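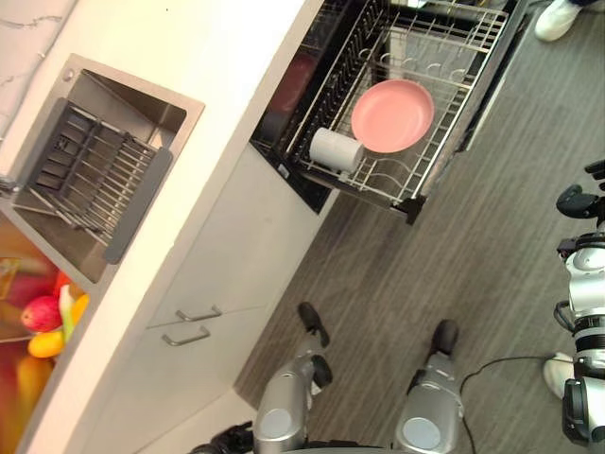
*The shared kitchen on Gornwood's second floor, with the dishwasher open and the drying rack in the sink.*

**Gornwood kitchen gets its rules, again**

7 Jan 2018 – Tenants of the Gornwood building have a new set of kitchen rules to ignore. The one-page notice, slipped under 124 doors over the holidays, replaces the four-page notice of last November, which was widely admired for its length and read by very few.

The building's managers, Prutusness, say the shared kitchen drew 90 written complaints last year. Most concerned dishes left in the sink. A smaller but more passionate group concerned dishes taken out of the sink by someone else and put away in the wrong place.

Under the new rules, plates go straight into the dishwasher. The drying rack is for things that have been washed, a point the notice makes twice and underlines once. Anything still sitting on the rack at 10 p.m. may be moved to the cupboard by whoever gets there first.

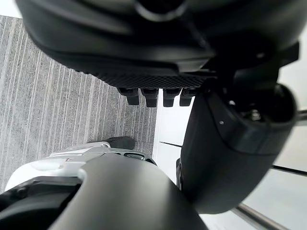 The carpeted rooms next to the kitchen are covered too, though briefly. Food may be carried through them. It may not be eaten in them, with an exception for birthdays that runs longer than the rule itself.

Vegetables take up the whole bottom third of the page. Residents who buy in bulk from Chaudhry, the grocer on the corner, have been in the habit of tipping the lot into the big sink and going off to find a knife. They may go on doing so for up to half an hour – after that the sink belongs to the next person in line.

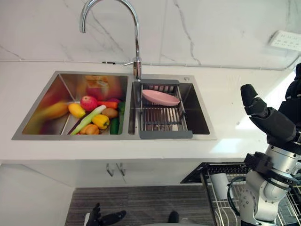

Prutusness has set aside $2830 for kitchen upkeep this year, of which $815 is already promised to Laltel, the firm that services the dishwasher. The rest will go toward a second drying rack, new shelf liners and a sign.

The wording of the sign has not been settled. Suggestions can be left in the box by the mailroom, where the suggestions from November are still waiting to be opened.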